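Home Publications People Data Contact

Shares 98 Comments 8

4. Evaluation of the Jitedier Kit

4.1 What was supplied

Jitedier is sold by Sorkorico as a tabletop manipulation kit with a support contract. The package we reviewed included the mounting hardware, the wrist and workspace cameras, the recording software, and remote help during setup. We paid the list price and had no other agreement with the vendor. Ryu, the scheduling layer that assigns episodes to operators, is licensed separately and was used here in its default configuration.

The vendor recommends a uniform mat under the work area. We left it off. Most of the homes and small kitchens our partners work with have bare wood, and we wanted the recordings to show grain, stains and the shadows of the arms themselves. Ese Ugwu set up the station in April and ran all of the operator training.

4.2 Procedure

Operators worked from short written prompts that named an object and a goal. They were told to approach from above where they could, to keep the fingers open until the object was between them, and to stop recording if an object left the work area. Household items and toys were mixed on purpose — the kit's own tutorial uses only cubes, and we did not expect results on cubes to carry over to cups or balls. Views from the wrist cameras and the fixed camera are given in Figure 3.
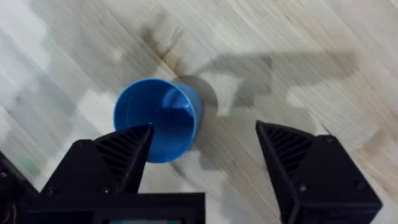
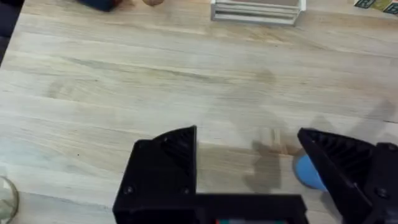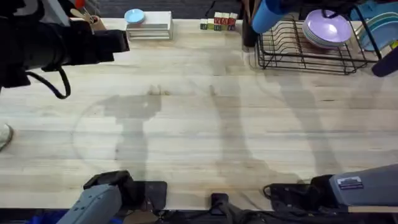

Figure 3. Three views from the Jitedier station. First: wrist view with a blue plastic cup near the fingers. Second: wrist view with a light blue ball partly hidden by the right finger. Third: fixed view of the work area, with a dish rack toward the back.

4.3 Results

We kept 237 of the 275 episodes recorded. Hwa-young Oh reviewed each one against its prompt and marked it as complete, incomplete or unusable. The remaining 38 were dropped, most of them for gaps in the wrist video. Sorkorico traced the gaps to a cable seating problem and sent replacement connectors, which arrived after data collection had ended, so we cannot say whether they help.

Balls were harder than cups. Operators lost sight of a ball once a finger moved in front of it and had to rely on the fixed view to finish the approach. Several asked for the two views side by side at equal size. The current software shows the second view only as a small inset, and the setting that changes this is not in the manual.

Setup took longer than the vendor's guide suggests. The mounting steps were clear, but the camera calibration had to be repeated whenever a mount was moved — even slightly. Dimoreck, whose competing kit we cover in Section 5, stores calibration per mount and avoids this step.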